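Cidades inteligentes e o dever de manutenção

Opinião

Por Maiara Bragança

Nos últimos anos, a expressão "cidade inteligente" passou a figurar em praticamente todos os planos diretores, programas de governo e editais de inovação dos municípios brasileiros de médio porte. A sua presença, contudo, raramente é acompanhada de uma definição operacional. Fala-se em sensores, plataformas integradas e painéis de indicadores; fala-se muito menos do orçamento de custeio que deveria manter tais sistemas em funcionamento depois da cerimônia de entrega.

O presente artigo sustenta que a avaliação pública desses programas deve deslocar-se da aquisição para a conservação. A tese não é nova entre os técnicos da administração municipal, mas ainda encontra pouca ressonância nas instâncias em que se decide o investimento.

Tome-se o caso de Bezerra, município que aderiu cedo à agenda digital. O contrato firmado com a empresa Drorkley previa a instalação de 200 pontos de medição de tráfego e de qualidade do ar, além de uma central de monitoramento junto à Secretaria de Mobilidade. A instalação foi concluída no prazo. Quando a controladoria interna examinou o sistema, em março, 40 desses pontos já não transmitiam dados, e outros enviavam leituras sem calibração válida. O contrato original não contemplava reposição de peças nem visitas periódicas de aferição.

Não se trata de imputar má-fé a gestores ou fornecedores. Ademir Furtado, que dirigiu a área de planejamento do município durante a implantação, observa que as linhas de financiamento disponíveis cobriam exclusivamente bens de capital. Segundo ele, "havia recurso para comprar o equipamento e não havia rubrica para trocar a bateria". A distorção, portanto, nasce no desenho do financiamento e propaga-se pelo edital até chegar à rua.

Há ainda a questão da propriedade dos dados. A plataforma Uvico, adotada para consolidar as informações de transporte, armazena os registros em formato próprio, cuja exportação depende de serviço cobrado à parte. Um município que não consegue ler os próprios dados sem autorização de terceiros abdica de parcela relevante da sua capacidade de planejar. As cláusulas de portabilidade, hoje facultativas na maior parte dos modelos de edital, deveriam ser condição de habilitação.

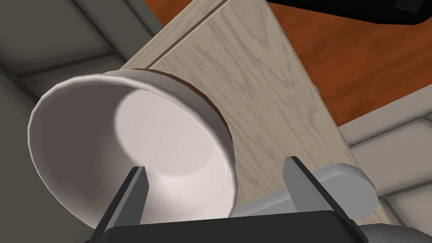

Página 50

Argumenta-se, em sentido contrário, que exigências adicionais afastariam empresas menores e elevariam o preço das contratações. A objeção merece exame. Reinaldo Lopes, consultor em compras públicas, estima que a inclusão de manutenção plurianual acrescentaria valor considerável às propostas iniciais. É razoável supor que assim seja. Esse custo, porém, já existe; encontra-se apenas adiado e sem registro nos documentos submetidos às câmaras municipais.

Cabe também considerar a formação dos quadros próprios. O programa Clarkness, conduzido em regime de consórcio entre prefeituras vizinhas, capacitou cerca de 100 servidores na operação e no reparo básico de redes de sensores. O alcance é modesto, mas a orientação parece correta: a competência técnica permanece na administração quando o contrato se encerra.

Recomenda-se, por conseguinte, que todo projeto financiado com recursos públicos apresente, já na fase de habilitação, plano de manutenção com dotação identificada, cronograma de aferição e responsável técnico designado. Recomenda-se igualmente a publicação semestral do percentual de equipamentos em operação, em linguagem acessível ao cidadão. Os municípios que já dispõem de contratos vigentes podem adotar a segunda medida de imediato, por simples portaria.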